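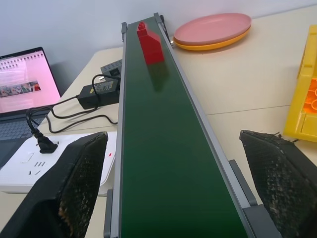 A red block near the far end of the green belt, with the gripper open on both sides.

How a Robot Picks Up a Block from a Conveyor
Skorard Robotics Club: Explainers for Grades 4 to 6

A conveyor is a loop of belt stretched between two rollers. A motor turns one roller, and the top of the belt carries things along. At the end, the belt bends around and travels back underneath. The metal rails on each side hold everything straight.

Our club project this term is called Gromuvix. The job is to pick a toy block off a conveyor and put it in a bin of the matching colour.

Finding the block
A camera picture is a grid of tiny coloured squares called pixels. The program checks the pixels one by one and keeps the ones that are red enough. Red on dark green is easy to sort out. The shine on the belt is harder. A glossy belt works a bit like a mirror, so a red block can have a dull red reflection below it. If the program counts the reflection as part of the block, it will think the block is longer than it is. We fixed this in February by telling the program to ignore dark reds.

Judging distance
Look at the two rails in the photo. They seem to get closer together as they go away from you, but on the real conveyor they stay the same distance apart. This effect is called perspective. A block far down the belt also looks smaller than one close up. The program knows the real size of the block, so it can work out the distance from how big the block looks.

Closing the gripper
The gripper has two fingers with black pads. The pads have a rough, woven texture, which helps stop a smooth plastic block from slipping. Pads wear with use, so check them before each session.

The fingers must close on both sides of the block at the same moment. If the block is off to one side of the belt, the arm has to shift over first. Otherwise one finger touches early and pushes the block over. Tall, narrow blocks tip more easily than flat ones.

Testing
The club ran 94 tries with the belt stopped. The robot picked up the block in 72 of them. Most of the misses came from the arm being too far to one side. Tests with the belt moving are next.

Words to know
Gripper: the part of a robot that holds things.
Pixel: one tiny square of a digital picture.
Stud: the round bump on top of a building block.

Last updated May 31, 2025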